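# Vurnville bedding-and-garments set: README / data card

Print this page | E-mail this page
14 shares | 3 comments

Hi, I'm Orla Quinlan. I look after the Vurnville set, and I also worked in the folding room at Mombridge for years before I ever touched a spreadsheet, so this card is going to sound more like me than like the cards you may be used to. If you want the short version, skip to "What's in it."

## Why we made it

Mombridge does laundry and room turnover for guest houses and staff lodgings. Last year the company decided to try a folding machine from Stollix for the flat stuff (sheets, towels, pillowcases), and it does flat stuff fine. What it can't do is a hoodie somebody left on a bed, on top of a busy blanket, with the hood turned in. That's still us. So the question on the floor was pretty simple: if a machine is going to learn this part too, who teaches it, and do they get paid for it?

We ended up doing the teaching ourselves. Folders and room staff work through ordinary jobs with the two-finger hand grippers, one in each hand, and the cameras on the grippers record what the hands are doing. You pinch, lift, lay down, smooth out. It feels silly for the first hour and then your hands sort of get it!
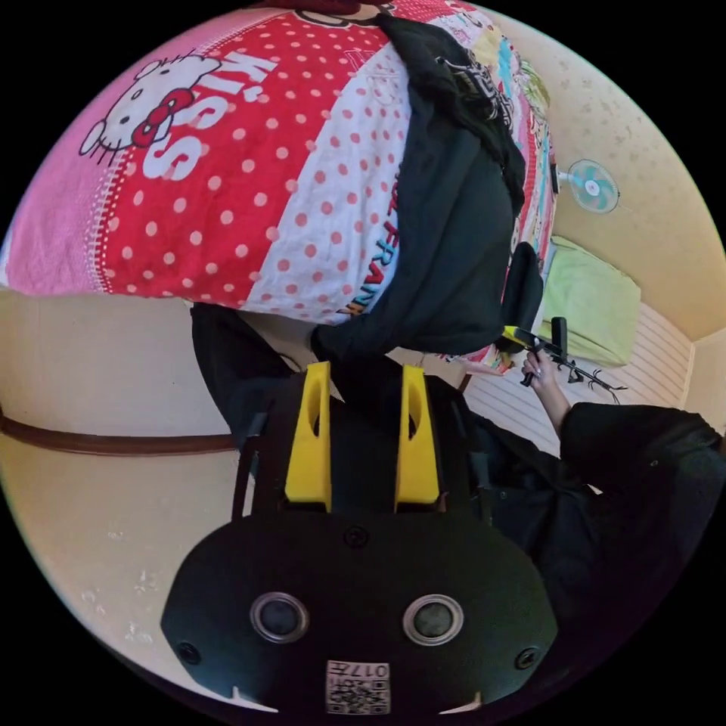
**Do you need to know anything about robots to record a session?**

All you need is to know how to fold, plus one morning with Gráinne Cronin to learn the grippers and the start-up routine. Most of the people who recorded for us had never used anything fancier than the steam press.

## What's in it

- 3721 episodes total, each one a single task from first touch to letting go
- 1565 of those are tops: hoodies, jackets, sweatshirts
- 980 are bedding, mostly blankets and pillowcases
- the rest is a mix of pants, towels and small things
- video from both grippers, finger opening, and a plain-text note from whoever recorded it

Please read the notes. I fought for the notes. They say stuff like "sleeve was inside out, fixed it first" or "gave up on the hood, started over," and Eoin Mulligan, who wrote the loading script, says they've saved him more time than the finger data has. They're in a separate file called notes.txt because the first version of the export ate the apostrophes – sorry about that, it's mostly fixed.

## How it was collected

Small rooms, real beds, real covers. We talked early on about using a gray table with nothing on it, and Gobnait Mac Giolla (she runs the Vurnville shift) pointed out that she hasn't folded anything on a gray table in her life. So the backgrounds are loud. Patterned blankets, cushions, a fan by the bed, somebody's spare pillow. If your model gets confused by polka dots, well, so do new hires at the end of a long shift.
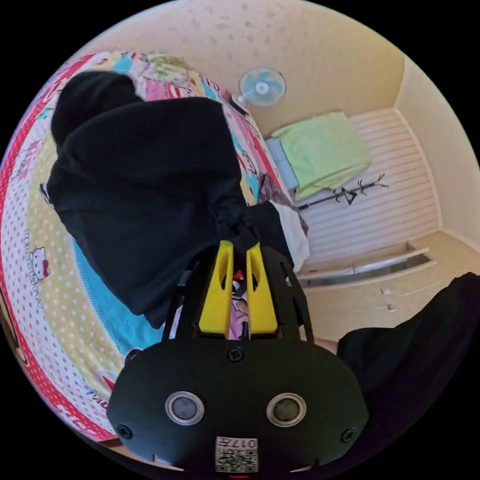 Dark clothes on bright bedding came out as the easy case for finding the edges of the thing, and a hard case for seeing which layer you've got hold of. Black cotton just swallows the folds. Gobnait's crew learned to go by feel, and the finger opening is the closest thing to "feel" we have in the files, so use it. Dark-on-dark is worse again and we don't have enough of it. That's on the list for the next round, hopefully starting in September.

## What changed for us

People ask me this more than they ask about the file format, so I'm putting it in the card.

Recording counts as regular hours, with a skill rate on top. No one records for more than two hours in a shift, because the grippers are heavier than they look and wrists are wrists. Everybody can ask for their episodes to be pulled, and 10 have been so far, no reasons requested. The flat-work jobs did shrink, and I won't pretend otherwise. Two people moved over to room turnover and one took the training for Wuisan, the scheduling system, and now sort of runs it. I miss having her across the table from me.

Deirdre Ó Flaithearta, our rep, got it in writing that session data can't be used to time individual workers. If you use this set, the same goes for you – see the terms file. Please don't build a speed ranking out of my coworkers.

## Known problems

- Left and right streams drift apart a little in the longer episodes. Eoin's script has a fix, turned off by default.
- Hands and sleeves show up a lot. We left them in.
- A few bedding episodes are labeled "blanket" when they're really duvet covers. I'm working through those by hand, usually after 4 p.m. when the room goes quiet.

## Updates

Next up is getting the notes translated, then more jackets with zippers. If you find a bad label, send me the episode number and I'll go look.

Contact: Orla Quinlan, Vurnville data desk | © Mombridge | Back to top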